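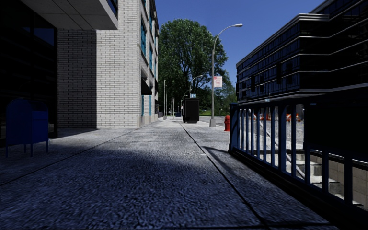 Figure 3. Sidewalk with the near part in shadow and sunlit pavement ahead.

3.2 Setting Exposure Lock

The Stuvlow light meter averages the whole metering area. On streets with hard shadow edges, use Exposure Lock.

1. Turn the mode dial to L.
2. Point the meter at the sunlit surface.
3. Hold the side button until the display shows 11.
4. Release the button. The reading stays locked for 18 seconds.
5. Enter the reading on your camera.

Note: To keep shadow detail, repeat steps 2 to 4 on the shaded surface and use the middle value.

CAUTION: Do not point the sensor directly at the sun. If error 569 appears, cover the sensor and restart the meter.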